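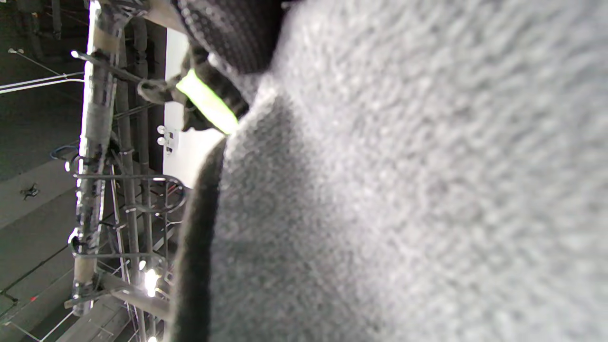 19 avril 2021

Levé tôt, encore fatigué d'hier. J'ai passé la matinée à trier le linge de l'atelier, que je repoussais depuis 2 semaines. Le tissu gris clair tout duveteux est à mettre à part : il peluche sur tout ce qu'il touche, et la maille noire à bande jaune fluo en ramasse plus que le reste. J'ai fait une pile pour la laverie et une autre pour Kelechi, qui sait recoudre. Il faudra racheter des sacs, le rouleau de 25 est fini. Maeve a téléphoné vers midi. Elle ne viendra pas avant juillet, son contrat chez Bowen est prolongé.

Après-midi calme. Pluie jusqu'à quatre heures, puis un peu de soleil. Plié ce qui restait, balayé, mangé une soupe. Demain, passer chez Rimport pour la facture.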